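Gririvano 1, Cakeck 1

Jul 27, 2018

I went to the last preseason friendly last night, and I'm still not sure what to make of it. Gririvano had most of the ball, hit the post in the first half, went a goal down to a deflected free kick and then tied it with five minutes left. On paper it's a fair result against a team from the division above. From where I sat it felt like a game we should have won.

The announced crowd was 943. I thought it looked like more than that, but the main stand was the only one open and everybody was packed in together. For comparison, the home opener last season drew 3691, and I doubt we'll get near that again unless the weather is good and the ticket prices come down.

The new left back was the best thing about the night. He came over from Taipe in June and I hadn't seen him play until now. He gets forward early and he crosses with either foot. He also gets caught too far up the field, and Cakeck's goal started with a long ball into the space he had left. The foul came from our center half trying to cover for him. I can live with that in July. If it happens in the league we'll give up a lot of free kicks on that side.

Up front it's the same problem as last year. We get to the edge of the box and then somebody takes one touch too many. There was a stretch after halftime when we had four corners in a row and didn't get a shot from any of them. The short corner routine is back and it still doesn't work. I would put the ball in the middle and let the big men go after it.

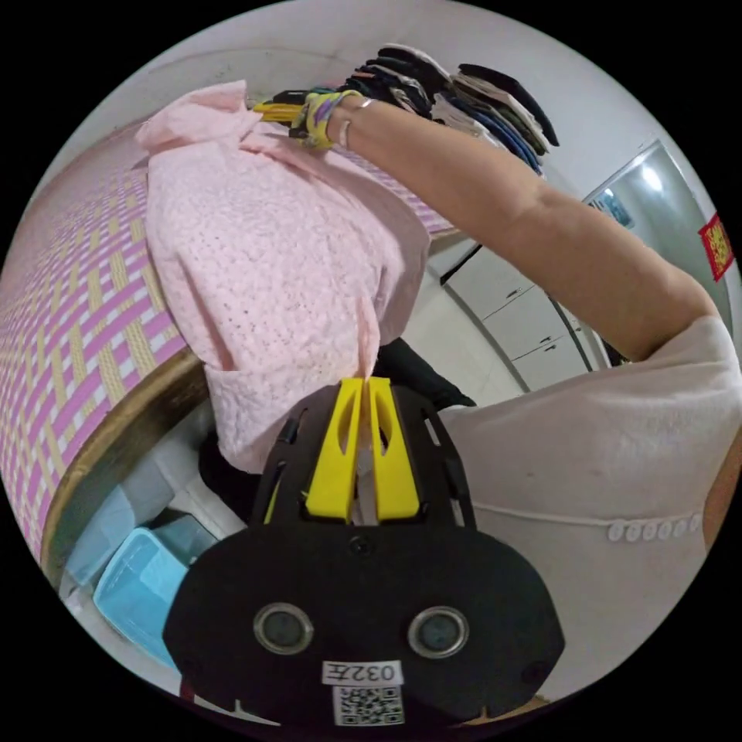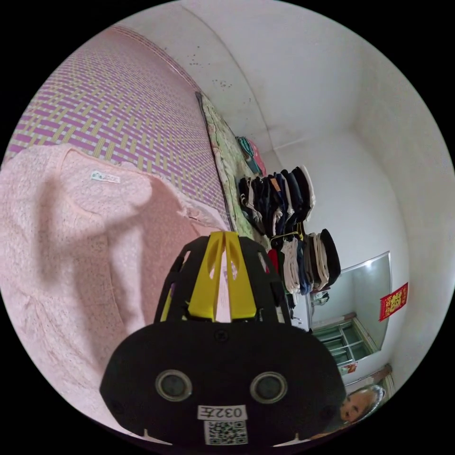 The goal, when it came, was a mess. A throw-in got flicked on, the keeper came for it and missed, and it went in off somebody's knee. The announcer gave it to our number nine and then changed his mind. I've seen two reports this morning and they name different scorers.

I have 200 miles of driving ahead of me for the first league game, which is away at Brerkska. I said I wouldn't do that trip again after last season, when we lost by three and I sat in traffic outside the ground for an hour. But I already have the ticket and I'd rather see the first one in person. Their field is narrow, so I'd expect the manager to drop one of the wingers and play an extra man in midfield. He tried that for the last part of the Cakeck game and we looked more solid, although by then both teams had made a lot of changes and it was hard to judge.

My guess for the season is somewhere in the middle of the table. The defense is better than it was, the goalkeeper is staying, and we have one real option on the left. We still need a striker. The club says it is looking, and it said the same thing last summer.

One more thing about last night: the food stand by the north gate ran out of hot dogs before kickoff. If you're going to the home opener, eat first.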